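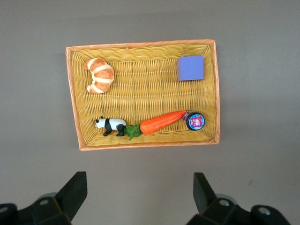 3장. 구속 측정기 설치와 영점 확인

이 장은 Clurkarden 구속 측정기를 불펜이나 연습장에 세우고 첫 기록을 남기기까지의 순서를 다룹니다. 제조사 상자에 든 접이식 안내문에는 "전원을 켜면 바로 정확한 측정이 가능합니다"라고 적혀 있습니다. 우리 야구부 기록반은 그 문장을 믿고 한 시즌을 썼다가 기록지를 상당 부분 버렸습니다. 안내문과 이 장의 내용이 다르면 이 장을 따르십시오.

최종 수정: 9/28/23, 기록반 Mariama Dankwa

3.1 시작하기 전에

준비물
- 측정기 본체와 충전 케이블
- Somogyi 삼각대(다른 삼각대도 나사는 맞지만 머리 부분이 바람에 돌아갑니다)
- 줄자
- Purkero 앱이 설치된 휴대전화
- 종이 기록지와 연필

종이 기록지는 빼놓지 마십시오. 앱이 자동으로 저장한다고는 하는데, 저장되었다는 표시가 뜬 뒤에 목록이 비어 있던 적이 여러 번 있습니다. 제조사에 문의하니 앱을 다시 설치하라는 답이 왔고, 다시 설치하자 남아 있던 기록까지 없어졌습니다.

주의: 측정기는 파울 지역이라도 타자 쪽 그물 바깥에 두어야 합니다. 본체 앞 덮개는 "충격 방지"로 표시되어 있지만 무엇의 충격을 말하는지는 어디에도 나와 있지 않습니다. 야구공은 아니라고 생각하고 쓰십시오.

3.2 삼각대 세우기

1. 포수 뒤 그물 바깥, 홈플레이트 중앙과 투수판 중앙을 잇는 선의 연장선 위에 삼각대를 놓습니다. 눈대중으로 맞추지 말고 줄을 띄워 확인합니다.

2. 다리를 끝까지 벌리고 잠금쇠를 하나씩 손으로 눌러 봅니다. 딸깍 소리가 났다고 잠긴 것은 아닙니다.

3. 높이를 투수가 공을 놓는 지점과 비슷하게 맞춥니다. 사이드암이나 언더핸드 투수를 잴 때는 다시 낮춰야 합니다. 안내문에는 "모든 투구 폼에 자동 대응"이라고 되어 있으나, 우리 언더핸드 투수의 공은 높이를 그대로 두면 절반 가까이 측정되지 않았습니다.

4. 본체를 올리고 나사를 조입니다. 손으로 조여지는 데까지만 조입니다. 공구를 쓰면 본체 바닥의 나사산이 먼저 망가집니다.

5. 본체 뒤쪽 조준 홈으로 투수판을 보고 좌우를 맞춥니다. 홈 한가운데에 투수판이 들어와야 합니다.

참고: 옆에서 재면 숫자가 낮게 나옵니다. 측정기는 공이 자기 쪽으로 다가오는 속도만 읽기 때문에, 각도가 벌어질수록 실제보다 느리게 표시됩니다. 앱 설정에 '각도 보정' 항목이 있기는 합니다. 켜면 숫자가 올라가는데, 얼마나 벌어졌는지를 입력하는 칸이 없습니다. 무엇을 근거로 올리는지 알 수 없으니 끈 상태로 씁니다.

3.3 전원과 앱 연결

1. 본체 전원 단추를 2초 동안 누릅니다. 더 길게 누르면 초기화로 넘어가니 표시등이 들어오면 바로 손을 뗍니다.

2. 휴대전화에서 Purkero 앱을 열고 '기기 추가'를 누릅니다.

3. 목록에 본체 이름이 뜨면 선택합니다. 뜨지 않으면 60초를 기다린 뒤 한 번만 다시 시도합니다. 연달아 누르면 같은 기기가 두 개로 등록되고, 그다음부터는 어느 쪽에 기록이 쌓이는지 알기 어렵습니다.

4. 단위가 km/h인지 확인합니다. 앱을 업데이트하면 단위가 mph로 돌아가는 일이 있습니다. 평소보다 지나치게 느린 공이 줄줄이 나오면 투수를 걱정하기 전에 이 항목부터 보십시오.

5. '스마트 필터'를 끕니다. 설명에는 "잘못된 측정값을 걸러 준다"고 되어 있습니다. 기록반의 Jenő Győri가 필터를 켠 본체와 끈 본체를 나란히 놓고 약 400구를 재 보았는데, 걸러진 값에는 체인지업과 느린 커브가 많이 섞여 있었습니다. 느린 공을 잘못된 공으로 보는 모양입니다. 평균 구속이 올라가니 보는 사람 기분은 좋겠지만 기록으로는 쓸 수 없습니다.

3.4 영점 확인

안내문에는 공장에서 보정을 마쳤으므로 따로 확인할 필요가 없다고 되어 있습니다. 그래도 매번 확인합니다.

1. 투수가 몸을 푸는 동안 같은 구종으로 몇 개를 던지게 하고, 표시된 값을 종이에 그대로 적습니다.

2. 두 번째 측정기가 있으면 바로 옆에 붙여 같은 공을 잽니다. 동시에 켜면 서로 간섭할 수 있으니 번갈아 켜고, 공마다 비교하지 말고 묶음의 평균끼리 비교합니다.

3. 두 값이 눈에 띄게 벌어지면 삼각대 방향부터 다시 맞춥니다. 그래도 차이가 그대로면 그날 기록지 맨 위에 '미확인'이라고 씁니다.

4. 아무도 던지지 않을 때 화면에 숫자가 뜨는지 봅니다. 뜬다면 무언가 다른 것을 재고 있는 것입니다. 지금까지 확인된 원인은 대형 선풍기, 도로를 지나는 차, 옆 타격장의 배트였습니다.

주의: 영점이 의심스러운 날의 최고 구속은 게시판에 올리지 않습니다. 한번 올라간 숫자는 나중에 고쳐도 선수와 부모님 기억에서는 내려오지 않습니다.

3.5 첫 기록 남기기

1. 앱에서 '새 세션'을 누르고 투수 이름과 날짜를 입력합니다. 등번호만 적지 마십시오. 8월에 등번호를 바꾼 선수가 있어 두 사람의 기록이 한 줄로 합쳐졌습니다.

2. 공마다 기록 담당이 화면 값을 소리 내어 읽고, 옆 사람이 종이에 적습니다.

3. 측정되지 않은 공은 빈칸으로 두지 말고 가로줄을 긋습니다. 빈칸은 나중에 누군가 채워 넣게 됩니다.

4. 구종은 포수에게 물어 적습니다. 앱의 '구종 자동 판별'은 참고하지 않습니다. 속도만 읽는 기계가 슬라이더와 커터를 어떻게 가르는지에 대한 설명을 아직 받지 못했습니다.

5. 세션을 끝내면 앱의 투구 수와 종이의 투구 수를 맞춰 봅니다. 다르면 종이를 기준으로 합니다.

참고: 지난 시즌 종이에 남은 투구는 1,708구였고 앱의 합계는 그보다 적었습니다. 빠진 공이 어느 경기의 것인지는 끝내 찾지 못했습니다.

3.6 자주 나오는 문제

화면에 같은 숫자가 계속 나온다
본체가 멈춘 상태입니다. 전원을 껐다 켜고, 멈춘 뒤의 값은 모두 지웁니다. 제구가 좋아서 그런 것이 아닙니다.

비 오는 날 값이 들쭉날쭉하다
상자에는 생활 방수라고 되어 있습니다. 가랑비 정도에 본체가 고장 난 적은 없으나 값은 믿기 어려웠습니다. 비가 오면 덮개를 씌우고 측정을 쉽니다.

다른 팀 측정기와 값이 다르다
Skadia 리그 경기에서는 홈 팀 측정기의 값을 공식 기록으로 씁니다. 우리 값이 더 높든 낮든 경기 중에는 항의하지 않습니다. 두 기계 가운데 어느 쪽이 맞는지 그 자리에서 증명할 방법이 없습니다. 우리 값은 종이에 따로 적어 두고 팀 안에서만 봅니다.

배터리 표시가 가득인데 꺼진다
표시가 틀린 것입니다. 경기 전날 밤 충전하고, 보조 배터리를 함께 가져갑니다. 케이블을 꽂은 채로도 측정은 되지만 케이블이 당겨지면 방향이 틀어지므로 삼각대 다리에 묶어 둡니다.

펌웨어 업데이트 알림이 뜬다
시즌 중에는 설치하지 않습니다. 변경 내용에 "정확도 향상"이라고만 적혀 있으면 시즌이 끝난 뒤에도 먼저 한 대에만 설치하고 3.4의 순서로 비교합니다.

측정기 청소와 보관은 4장을 보십시오.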